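Pinza de dos dedos Grumel para textil: ¿merece la pena el kit doble frente al sencillo?

Foro > Manipulación y efectores finales > Compras y presupuestos

Kalevi Niskanen

Buenas. Estoy valorando el kit de manipulación textil que vende Heditau (pinzas Grumel, cámara de muñeca, soportes y el paquete de software Vendus). El uso previsto es recoger prendas y mantas de un sofá y, en una segunda fase, doblarlas. Nada de cesta industrial ni cinta: salón doméstico, tapicería blanda, objetos sin posición fija.

Me han pasado dos presupuestos. El kit sencillo, con un brazo equipado, sale por 3.127 euros sin impuestos. El de dos brazos no es el doble, porque comparten controladora y licencia, pero se me va bastante del margen que tengo aprobado. Los brazos ya los tengo; hablo solo de efectores, cámaras y software.

Dudas concretas:

1. Con una sola pinza, ¿se puede agarrar tela apoyada sobre otra tela sin llevarse la funda del cojín? Mi asiento es de tejido gris con algo de relieve y me preocupa que los dedos lo pellizquen.
2. ¿La cámara de muñeca da imagen útil cuando los dedos están cerrados sobre la prenda, o queda todo tapado por la propia pinza?
3. ¿El segundo brazo aporta algo en la recogida o solo en el doblado?
4. La ficha habla de dedos intercambiables pero no dice si hay que recalibrar después de cambiarlos.

He buscado en el foro y solo encuentro hilos sobre ventosas, que con felpa no me sirven. Agradecería experiencia de uso, no enlaces al catálogo.

Saarinen

Con ventosa olvídate, sí. Yo cogería el sencillo y ya ampliarás. El segundo brazo se puede pedir aparte, a mí me lo presupuestaron así en mayo. De lo de recalibrar ni idea, no he cambiado los dedos nunca.

Kerttu Vainio

Tengo el kit doble montado y te contesto por puntos, con la advertencia de que mi versión de Vendus puede no ser la que te envíen.

Punto 1. Se puede, pero depende más del ángulo de entrada que de la fuerza. Si los dedos bajan perpendiculares al asiento y cierran a fondo, es fácil que cojan tapicería, sobre todo en tejidos con trama marcada. Entrando inclinado y cerrando sobre un pliegue que ya exista, el problema casi desaparece. Con una manta extendida no hay pliegue previo y hay que crearlo: apoyar, cerrar despacio y dejar que la tela suba entre los dedos. Con ropa arrugada es más sencillo, pero aparece otra complicación, que es elegir por dónde. Los puños con elástico son buen punto de agarre porque concentran tela; el forro suelto, en cambio, se escurre.

Punto 2. La imagen es útil con matices. La pinza ocupa la parte baja central y ese hueco no lo recuperas. Lo que sí se conserva es el entorno inmediato de las puntas. Te dejo dos capturas de las cámaras de muñeca, con tela roja en los dos casos, para que juzgues cuánto tapa.

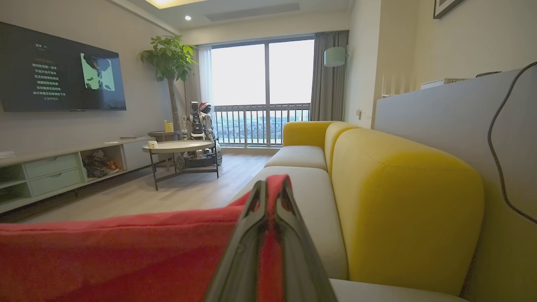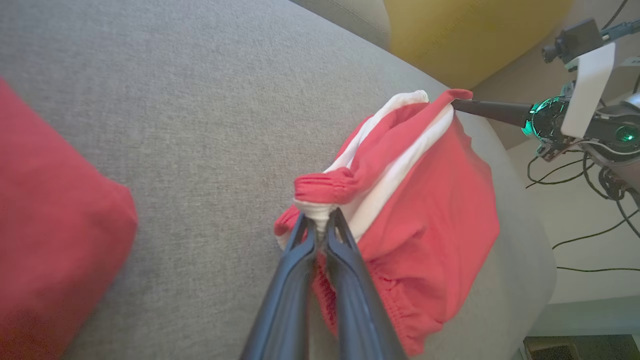 La cámara va en un soporte inclinado y la orientación se ajusta con dos tornillos. De fábrica venía demasiado tumbada hacia el horizonte: mucha habitación y poca zona de trabajo. Para navegación aproximada eso puede interesar, pero para decidir el agarre conviene bajarla. Anota la posición antes de tocarla, porque el soporte no lleva escala. El enfoque es fijo. En la base de los dedos pierde nitidez y en las puntas es correcto, que es donde hace falta.

La exposición automática es el punto flojo. Si tienes una ventana grande enfrente, el contraste de la tela cae y el segmentador confunde sombra de pliegue con borde de prenda. Fijé la exposición a mano y mejoró. Vendus permite guardarla por perfil, aunque la opción está en el menú de diagnóstico y no en el de cámara.

Punto 3. En la recogida, el segundo brazo aporta más de lo que esperaba. Una pinza sujeta y la otra busca una esquina o un borde, de modo que la prenda llega ya medio orientada y el doblado arranca desde un estado menos malo. En mi registro llevo 141 recogidas con dos brazos, de las que di por buenas 111 sin intervención. No tengo una serie equivalente con uno solo, así que no puedo darte la diferencia. Si solo quieres despejar el sofá y echar la ropa en un recipiente, el sencillo cumple.

Punto 4. Sí, hay que recalibrar, y el manual lo menciona en una nota al pie del anexo. El procedimiento es corto y lo lanza el propio Vendus. Si te lo saltas, el cierre nominal queda desplazado y los dedos dejan una holgura suficiente para perder tejido fino.

Otras cosas que no has preguntado:

Cableado. Los latiguillos suministrados son largos y cuelgan. Con dos brazos trabajando sobre un sofá acaban rozando el reposabrazos. Pide bridas o una funda espiral; no vienen en la caja.

Color. Rojo sobre gris se segmenta sin esfuerzo. Prenda gris sobre asiento gris, mal. Haz pruebas con la ropa que vayas a manejar antes de aceptar la instalación.

Precio. A mí el sencillo me lo ofertaron en 3.172, con portes. Comprueba si los tuyos están incluidos, porque la oferta base no los desglosa.

Kalevi Niskanen

Muy útil, gracias a los dos. Los portes no estaban incluidos, acabo de verlo. Kerttu, ¿la licencia de Vendus del kit sencillo admite añadir luego el segundo brazo o hay que comprar otra?

Kerttu Vainio

La admite, pero se activa desde Heditau y tienes que darles el número de serie de la segunda pinza. Pídeles que lo pongan por escrito en el presupuesto.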